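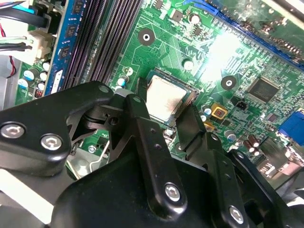 Slide 1 - Hello, and what this talk is for

Good morning everyone, I'm Waraporn Noiphan and I look after data gathering on the Seltura project. (Pause, let people at the back sit down.)

I love this part of the work and I want to spend 20 minutes getting you to love it too. We teach an arm to take old desktop computers apart by giving it lots of examples of a person steering it through the job. Today is all about those examples: how we collect them, what goes wrong, and which ones we keep.

Slide 2 - Why old PCs?

Because they're gloriously awkward! Brackets, levers, cables that flop back over the thing you've just cleared. One case has a blue memory module, the next has black slots, and the processor you're after may be clean or smeared with old thermal paste. Every board is laid out its own way, and a policy that has only seen one board will reach for thin air on the next.

Mention: shiny metal. The heat spreader on a processor throws light straight back into the wrist camera, and so does bare sheet steel. We used to move the lamps until the glare went away. We stopped doing that in May, as the model then fell over the first time someone opened a blind.

Slide 3 - What counts as one example

One example is one short task from start to finish. Reach the socket lever and lift it. Line up over the processor and close the fingers. We save the camera views, the joint positions and the opening of the gripper, all on the same clock.

As of 8/23/24 we have 1165 of them in the Weteo set, from 17 different machines. (Expect a gasp or a shrug here, depending on the room.)

Say clearly: we keep the fumbles. If the operator misses the lever, backs off and tries again, that goes in with a tag. Those recoveries have done more for us than any other change this year, and I get a bit carried away on this point, so watch the clock.

Slide 4 - Steering well

Slow down near the board. Keep the wrist still for a moment before you close. Don't tidy the cables first - the arm has to cope with them as they are.

Swap operators often. Everyone has a habit, mine is coming in too steeply, and you don't want the model to learn only mine.

Slide 5 - Working under the power supply

My favourite slide. On some machines the power supply hangs over the main board, and the socket is tucked in below it with a bundle of yellow wires looping round the side. A straight drop from above is fine on an open board and hopeless near that overhang, so operators come in at a slant. Point out the empty socket and its thin lever.

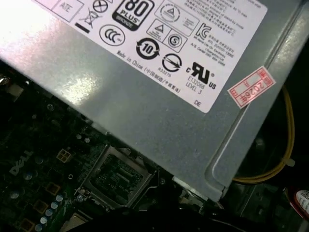 How many examples do you need before the arm can do a new machine?

It depends on how different the machine is, but for a layout close to one we already have, 20 good ones are usually enough to see a clear change. For an odd case shape we plan for a good deal more and mix them in with the older sets.

Slide 6 - Checking and sorting

Two people watch each example, separately, at double speed. They mark where the task starts and ends and whether it was finished. Where they disagree, Thongdee (our labelling tool) puts the clip back in the pile.

If there's time, show the Daltura replay. If the projector is playing up, skip it and go straight to questions.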